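Cloth Folding, Bench 2: Gallery

Tan cloth on the green mat, November set.

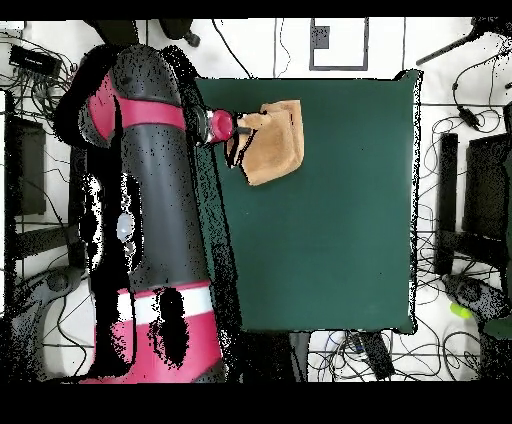 Fold pinched at the left edge, upper right corner lifted into a flap.

The cloth is a Taminen, light beige-brown, bought in a pack of 15. Each piece is washed once before use and stored unfolded. The mat is a Midtbø, 800 mm on the long side and 715 mm on the short side. It is wiped down every Wednesday.

Every round starts from a crumpled heap. Corners are pulled out first, then the cloth is flattened and folded in half twice. A finished fold should fit inside the Cusach tray. Pieces that have been through 80 rounds are replaced, as the fabric gets too limp to hold a crease.

Page kept by Birger Dahlgren.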